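Grosance opens Zuvau line of small square tables to cafes and home kitchens

Grosance will start taking orders in April for Zuvau, a line of square tables with a pink-and-white marble-patterned top, red edge trim and a black metal base. The tables come in 2 heights and 5 top patterns, and can be used singly or set side by side. Stainless steel bowls and spoons are sold separately under the Cotonier name.

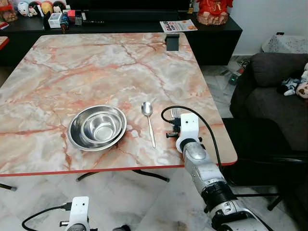

Quang Bùi said the size was what mattered to him, and that he would take two small tables over one big one in any kitchen.

Buyers can order one table or a pair – pairs ship together. Delivery takes 21 days, and the base is attached at home with 18 screws, all in the box. Fakhoury will handle sales to cafes and restaurants.

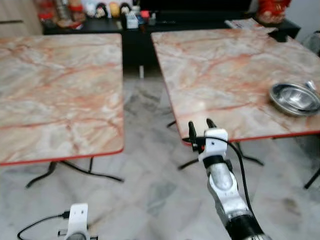

Two Zuvau tables set side by side, with a stainless steel bowl on the right-hand one.

Orders and fabric-free sample chips of the tops: Grosance sales desk, open from 9 a.m.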